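From: Sigita Kütt
To: Flamham table and kitchen list
Subject: Re: Pineapple for the table, and what to do with it after

Hello everyone, and thank you for all the kind replies about the supper. I have put three pictures in first so they don't get lost at the bottom as they did last time, and then I'll try to answer Gerrit properly, as he has been very patient with me.

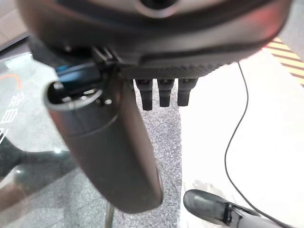
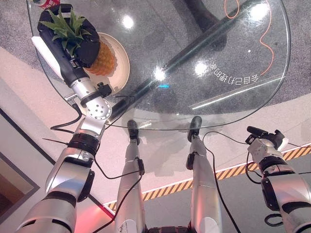
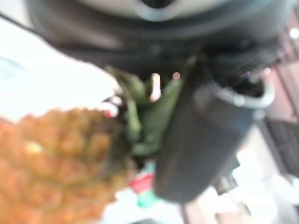 The pineapple on its white plate is in the second one, and very close up in the third.

Flamham, October 22, 2021

Gerrit Lambrechts wrote:

> Sigita, before I go and spend my pocket money at the greengrocer, can you
> tell me how you'd choose a pineapple that is going to sit out as a
> centrepiece and then be eaten? Mine are always either green and sour or
> gone at the bottom by the time anyone wants a slice. Also, does it need a
> plate? Ona says yes, Recep says a board. And is a glass table too bare
> without a cloth?
> Gerrit

Well, Gerrit, I'm with Ona on the plate. A pineapple will leak a little from the base if it's ripe, and I'd much sooner wash a plate than scrub a board that has drunk up the juice. Plain white is my favourite because the skin has so much colour of its own, all those oranges and browns, and then the green on top. I did once use my mother's flowered dish and you couldn't tell where the dish finished and the fruit began. Recep is welcome to his board for the cutting, and I'll say more on that in a minute.

As for choosing, pick it up and smell the bottom. It should smell sweet but not like wine. I like the skin to have turned a good way towards gold, with the leaves still green and stiff, and it ought to feel heavy when you lift it. People will tell you to pull out a leaf from the middle and see if it comes away easily, but Ott did that in the shop in June and got such a look from the woman at the Jõgi counter that I've given it up.

If you buy it 2 days before, leave it out on the bench and turn it on its side now and then so the juice doesn't all settle in one end. Ott swears by standing it upside down overnight. I've tried it both ways and can't taste any difference, but he's very attached to the idea and I don't argue.

Now the table. I don't think glass is too bare at all! A round glass top is lovely with one big thing on it, and the carpet showing through gives it a bit of softness anyway. What I would say is that you need to wipe it twice, once with a damp cloth and once with a dry one, and look at it from low down afterwards, because the smears only show when you sit. If you do want a cloth, keep it small. A full one on a round table always ends up lopsided at my house, and then someone's knee catches it.

Cutting it up - take the crown off first with a twist, or a knife if your wrists are like mine. Slice the bottom flat, stand it up, and take the skin off in strips from top to bottom. Then quarter it lengthways and cut out the core. Don't throw the core away! Ona simmers hers with ginger and a spoon of sugar for 40 minutes and strains it, and it's very good cold. Ona, would you mind posting how much water you use? I wrote it on the back of an envelope and the envelope has gone.

Whatever is left goes in a lidded tub in the fridge. I use the old Prulen ones with the clip sides, and we've normally finished it well inside 5 days.

Recep, I still have your long knife and will bring it next time. Could somebody else please bring napkins?

Love to all,
Sigita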